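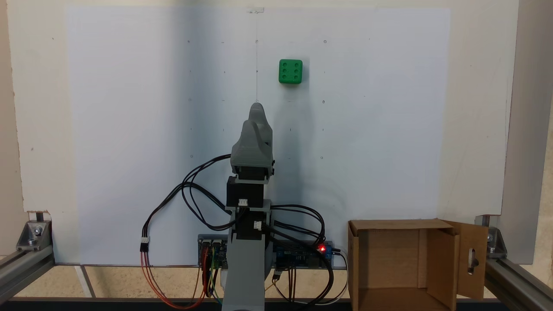

Green cube, six side out, against the dotted sheet.

Paper, Dots and a Six
The Cutholm Workroom Pages
Posted 04/09/2022
Viewed 3639 times

Welcome back to the least glamorous gallery in Muncombe. Regular visitors will remember the shelf brackets and the long debate over masking tape. This page is for the big white sheet and the small things that have been keeping it company. If you came for sunsets, the photo club has a very nice page and I believe they could use the traffic.

The sheet
I wanted a plain background and ended up with one that has dots and little tick marks all over it, in rows so faint that guests lean in and ask if the paper is dirty. It isn't. It's also bigger than I pictured when I picked it out, which is how I picture most things. The cream panel behind it was chosen after a full afternoon of comparing creams, and now shows only as a thin border. I think about that afternoon a lot.

The light
Gray on the left, bright on the right. I have tried to care about this. A sheet that looks like two different papers has at least some variety to it, and evening it out would mean buying another lamp, and the last lamp is a sore subject in this house.

The clip
Small, see-through, top edge. I own a jar of these from the Yusuf stationery counter and can find one about a third of the time, because whoever decided that a clip should be invisible had never dropped one on a rug. The dark thread coming down from it came out of the sewing tin, where it was the only color that wasn't beige. It hangs nice and straight, and I am prouder of that than I should be.

The cube
Very green. The kind of green usually kept for frogs and highlighters. It lives in the Poketti box with the score pads, and in thirty years of family game nights I can't recall anyone being happy to have it passed to them. The holes are deep enough to collect crumbs, so it gets a going-over with a toothpick every September whether it needs it or not. With the six facing out it looks like a winner. Don't be taken in, it has cost me more games than my in-laws have.

Odds and ends
Several of you have asked what paper weight I use. The label went out with the wrapping, so the answer is "paper."

The earlier page about the cream panels has been taken down at the request of my household.

Gallery item 1182. Click the picture for the larger size, if your connection is up to that much white.

Comments are open again. Please keep them on the subject of paper, thread or dice. Lamp suggestions will be read and quietly resented.

Previous: Masking Tape, Continued
Next: The Sewing Tin
Back to all galleries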